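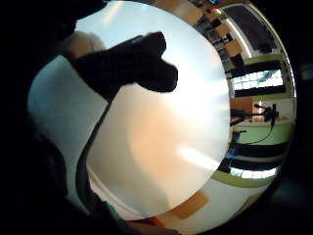

A round white disc, likely a plate or tray, catches the light.

Plain white is still what most people in Nanusbridge eat from. At Haslam, the kitchen shop on the hill, a white dinner plate outsells every pattern on the shelf, and the shop sold 813 of them last year.

Gloss is part of the appeal. A shiny glaze picks up the color of whatever is near it – a peach wall, a lamp, a bowl of oranges – and it wipes clean with a soft cloth. Scratches from knives show up as thin gray lines. A paste of baking soda and water takes off most of them.

Stack plates by size, with a paper towel between the good ones. Hold them by the rim when you put them away, and keep the pile low enough to lift with two hands. Haslam restocks in October.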